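Plastic wicker baskets for shelves — which colour, and do they last?
Home & Storage > Shelves, boxes and baskets

larderlass
2020-08-04

We moved to Vivthorpe in April and the kitchen came with a run of open shelves where I would have liked cupboards. I want to put everything loose into baskets: tea, packets, onions, the children's snack bars. I had wooden crates in the old house and they were heavy and shed splinters, so this time I want plastic wicker that can go in the sink.

The shelves take 8 baskets, 4 on each level. I've bought two to try before I commit to the rest. They are the same sort of shape, with the plaited rim all the way round, and I had them both out on the table this morning trying to make up my mind.

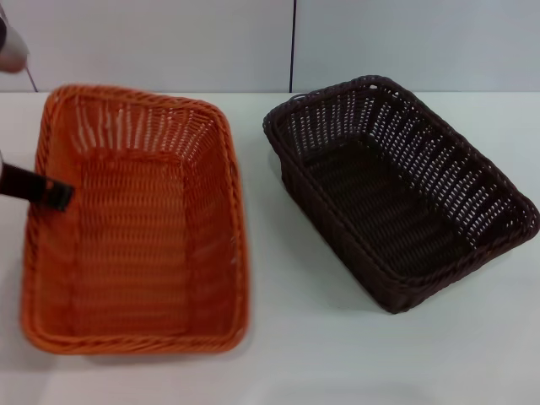
My husband likes the brown. I like the orange because I can see what's at the bottom of it. With the brown one I think I'd be feeling about for a stock cube every night. The walls are painted off-white and the shelves are pine, if that matters.

Questions, then. Has anyone had this type for a few years, and does the weave go brittle? And does flour dust and onion skin come through the gaps, or should I line them?

tupney_dave

Brown. Orange will look like a beach shop within a month. You're going to see these every day and the whole point of a basket is that it hides the mess.

On brittleness, mine went after three years, but they were in a conservatory in full sun. The two I kept in the hall are fine.

Noreen Bhutto

I disagree with Dave. I had dark ones in the pantry and got rid of them for the reason you give. A dark basket on a low shelf is a black hole. I found a packet of yeast in mine that was older than my son's school shoes. Light or bright inside, every time, unless the shelf is above eye level, and then it makes no difference because you have to lift it down anyway.

Onion skin does come through. Line that one. The rest I wouldn't bother with.

mrs_ottershaw

What are you lining them with, Noreen? I tried kitchen roll and it just bunched up in the corner.

Noreen Bhutto

Offcuts of the ribbed drawer mat, the sort you buy on a roll. Cut it to the flat part of the base and leave the sides alone. It lifts out and you can rinse it under the tap.

gridironpete

Measure before you buy the other six. These baskets slope in towards the bottom, so the rim is wider than the base and you lose more shelf than you expect. I measured the base of mine, ordered a full set and the last one wouldn't go in. It lives in the garage with the jump leads in it.

Check the height as well. You want enough room over the rim to get your hand in, or you'll be pulling the whole basket out for one teabag.

larderlass

Thank you Pete, I had measured the base. I've just been back with the tape across the rims and four will go on a level, but it is tight. The shelf is 900 mm between the brackets on the lower run and 1,000 mm on the upper, so the lower one is the problem. They would have to go end-on.

tupney_dave

End-on is better anyway. You pull them out like drawers.

I'd put three on the bottom and leave a space for something tall. Packing them rim to rim means they catch on each other. That plaited edge sticks out and it will drag the next one along with it.

saltmarsh_jo

Has anyone said mix them? Orange on the bottom where it's dark, brown on the top where you can't see in. I've done that with grey and cream and nobody who comes round thinks it's odd.

Cleaning, as you mentioned the sink: warm water, washing-up liquid and an old toothbrush along the underside of the rim. Grease collects in the plait if they're anywhere near the hob. Dry them upside down or the water sits in the weave at the corners and drips on the shelf.

mrs_ottershaw

I wouldn't mix. It would bother me every time I walked in. But I'm with Noreen on the orange, and pine and off-white could do with some colour.

gridironpete

Labels will settle it. Luggage tags tied through the weave near the rim, and then the brown is no worse than the orange.

Noreen Bhutto

A label tells you it's the baking basket — it doesn't find the yeast.

larderlass

I'm going to do Jo's version. Three orange on the lower shelf with a space at the end for the bread bin, and four brown up top. That's seven, so I need five more. Onions in an orange one with a bit of drawer mat. My husband has been told he can have the top shelf.

Dave, how much sun did the hall ones get? Ours would have the window on them until dinner time.

tupney_dave

Hardly any, it's a north-facing door. If yours get the sun all morning I'd swap them round now and then so it isn't the same one at the window end.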